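From: Kamran Najafi
Date: May 21, 2024
Subject: Re: [handheld-demos] Does filtering help for folding?

> We trained on everything we had and the policy still gets stuck on trousers. Shirts are fine. Did you throw any demos out, or just keep adding more?

Bit of both! We had 3,000 folding demos by the time we stopped, and my first instinct was to carry on collecting (it's the easy answer, isn't it). Instead I went through the trouser ones and scored each by how long the grippers hovered before the first grasp. Dropping the slow ones took out 439, and the policy trained on what was left got noticeably better at picking a leg and sticking with it.

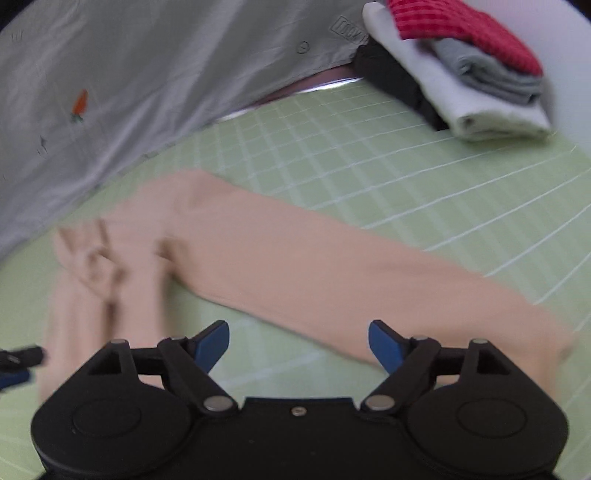

The other thing that helped was labelling the waist end. Anything with a tie or a drawstring confused the old model no end - it kept going for the bunched bit as if it were a hem. I marked the waist by hand in 1,311 clips, which was every bit as dull as it sounds, and added it as an extra prediction target during training. No change to the network otherwise.

I haven't tried the two tricks separately yet, so please don't quote me on which one matters more. How are you splitting train and test, by garment or by clip? We got that wrong at first and the numbers looked lovely.

Kamran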